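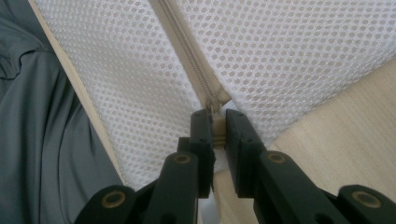
Zipping mesh bags with hand-held grippers: any tips?

Chia-jung Tseng
I'm recording demos for our two-arm robot, working a gripper in each hand, and I love this job! The task is a mesh laundry bag with a small zipper. Folding towels went great (74 good demos in March), but the zipper keeps slipping out of my fingers halfway along. Should I grab the slider or the pull tab? And do I keep the demos where I slip and grab again?

Man-lok Chung
Tab, always. Good luck!!

Ya-wen Chow
Oh, zippers are so much fun once they click! Get the tab standing up between the pads before you close on it, squeeze, then pause for a beat so the start of the pull is easy to find later. Your other hand matters just as much. Pin the bag close to where the zipper starts and keep the mesh flat, or the whole thing bunches up and follows you across the table.
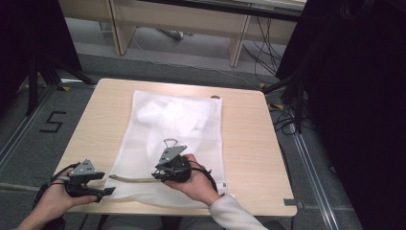
Go slower than feels natural, too. My first 16 were way too fast and I redid every one. As for slips, keep them if you recover cleanly! The policy needs to see a regrab now and then. I only toss the ones where I fumble for ages.

Kuo-hua Chien
Agree on the slow part. We put rubber tape on the pads at Vurham and it helped a ton. Change it when it gets shiny.

Last updated: 2019-01-09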